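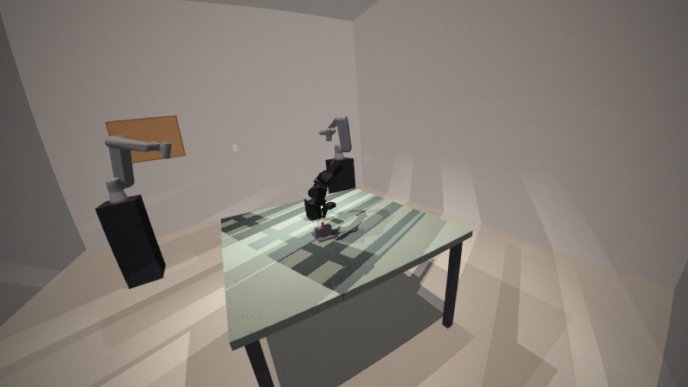
第8章　室内の光と影

この章で学ぶこと
・光源の大きさと影の輪郭の関係
・照度、光度、輝度の違い
・距離と角度による照度の変化
・仕上げ面の反射率と明るさの見え方

8.1　明るさと影を分けて考える

住宅の照明計画では、部屋の明るさがまず話題になる。居間は暗くないか、台所の手元は見えるか、階段の足元は安全か、といった問いである。前章では、これらを窓の大きさと方位から検討した。本章では人工照明を中心に扱い、明るさに加えて影のでき方を取り上げる。

同じ量の光が届いている机でも、光がどの方向から来るかによって使い勝手は変わる。右手で字を書く人にとって、右前方に置かれた小さな電灯は手の影を紙の上に落とす。天井全体が淡く光る部屋では手の影は目立たないが、布の織り目や木の表面の細かな凹凸も見えにくくなる。裁縫や木工をする部屋と、食事をする部屋とでは、望ましい影の強さが異なる。

影は、光をさえぎる物体の背後に生じる暗い部分である。光源がごく小さいとき、影の輪郭ははっきりする。光源に広がりがあるとき、影の中には光源がまったく見えない部分と、光源の一部だけが見える部分ができる。前者を本影、後者を半影という。半影の幅は、光源が大きいほど、また物体と影の落ちる面との距離が離れるほど広くなる。

晴れた日に電柱の影を見ると、根元に近いところでは輪郭が鋭く、先端に近いところではぼやけている。太陽は遠くにあるが点ではなく、見かけの大きさをもつ。そのため、物体から離れた面では半影が広がる。室内の照明器具でも同じことが起こり、器具の発光面が大きければぼやけはさらに強まる。

8.2　三つの測光量

照明を扱うには、いくつかの量を区別する必要がある。

光度は、光源からある方向へ出る光の強さを表す。単位はカンデラ（cd）である。同じ器具でも、真下と横とで光度は異なる。器具の資料に載っている配光曲線は、方向ごとの光度を図に示したものである。

照度は、面に入射する光の密度を表す。単位はルクス（lx）である。照度計を机の上に置いて測る値がこれにあたる。照度は面が受け取る光の量なので、机が白くても黒くても、直接届く光による値は変わらない。

輝度は、ある方向から見たときの面の輝きを表す。単位はカンデラ毎平方メートル（cd/m²）である。人が目で感じる明るさに近いのは照度よりも輝度である。照度が同じ壁でも、濃い色の壁は淡い色の壁より輝度が低く、部屋は暗い印象になる。

8.3　距離と角度

点とみなせる光源からの照度は、距離の二乗に反比例する。光源の方向に垂直な面の照度をE、光度をI、距離をrとすると、次の式が成り立つ。

E＝I÷r²

光度652cdの光源が真下の床を照らしているとする。光源から床までの距離が1mであれば照度は652lx、2mであれば163lxとなる。距離が2倍になると、同じ光が4倍の面積に広がるためである。

面が傾いている場合は、光の進む方向と面の法線とがなす角をθとして、右辺にcosθをかける。θが60度のとき、照度は垂直に受ける場合の半分になる。机の端が中央より暗くなるのは、光源から遠くなることと、光が斜めに当たることの両方による。

この式は、発光面の寸法に比べて距離が十分に大きいときに使う。食卓のすぐ上に下げた大きな笠や、壁一面の発光パネルには、そのままでは適用できない。このような場合は発光面を小さな部分に分け、それぞれによる照度を足し合わせる。計算の手順は8.6節で扱う。

8.4　複数の光源がある場合

住宅の部屋では、光源が一つだけということは少ない。天井の器具、卓上の電灯、窓から入る光が重なっている。面上のある点の照度は、それぞれの光源による照度の和である。

影についても同様に考えることができる。一つの光源からの光がさえぎられた点にも、ほかの光源からの光は届く。したがって影の中の照度は0にならず、影の濃さは、さえぎられた光が全体に占める割合で決まる。二つの光源が離れた位置にあれば、一つの物体から二つの影ができ、重なった部分は周囲より濃くなる。

壁や天井で反射した光も、影を薄くするはたらきをする。白い天井の部屋で影がやわらかく見えるのは、天井が広い光源の役割を果たすからである。天井と壁を濃い色で仕上げると、反射光が減り、同じ器具でも影は濃くなる。改装で壁紙の色を変えるときには、器具の配置も合わせて見直すことが望ましい。

8.5　反射率と仕上げ

面に入射した光のうち、反射される割合を反射率という。白い塗装面は反射率が高く、濃い色の木材や布は低い。あらゆる方向に均等な輝度で反射する面を均等拡散面といい、その輝度Lは、反射率をρ、照度をEとして次の式で求められる。

L＝ρE÷π

例題　反射率40％の均等拡散面とみなせる机の面に、400lxの照度を与えた。この面の輝度を求めよ。

解　0.4に400をかけると160となる。これを円周率で割り、輝度はおよそ51cd/m²である。

実際の仕上げ材は均等拡散面とは限らない。つやのある塗装では、光源の像が面に映り込み、見る位置によって輝度が大きく変わる。映り込みが視線の方向に重なると、文字や手元の部品が見えにくくなる。これを反射グレアという。器具の位置をずらす、つやを抑えた仕上げを選ぶなどの方法で軽減できる。

机の面の色は、その上に置く物との対比も考えて決める。白い紙を長時間読む机では、面が極端に暗いと、紙との輝度の差が大きくなり目が疲れやすい。一方、面が紙と同じ程度に明るいと、紙の縁が見分けにくい。淡い緑や灰色、明るい木の色などの中間的な色が、作業用の机によく使われる。

用語の整理
本影：光源がまったく見えない影の部分。
半影：光源の一部だけが見える影の部分。
配光曲線：器具の光度を方向ごとに示した図。
均等拡散面：どの方向から見ても輝度が等しい面。
反射グレア：光沢のある面への映り込みによって生じる見えにくさ。

次の8.6節では、発光面を分割して照度を求める計算を行う。電卓と方眼紙を用意すること。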